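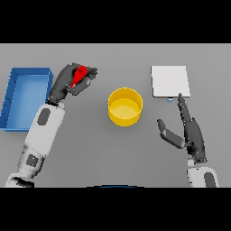 Blue tray, yellow container and white pad on a gray tabletop.

Questions about the Zellovport warehouse course

How many places are there?
We have 37 places in each group. If the group is full, we put your name on the list for November.

Is the course only for managers?
No. Shift leaders and stock planners also join, and no certificate is needed before.

Can I change my group later?
Yes, one time, until noon on the day before the start — please write to the Drovis office.
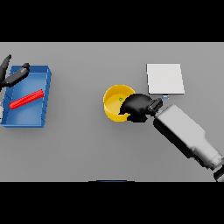 Tirkora: We changed two people to the afternoon group and the office answered the same morning. Please add the parking information to this page.

Parking is free behind Hall 21.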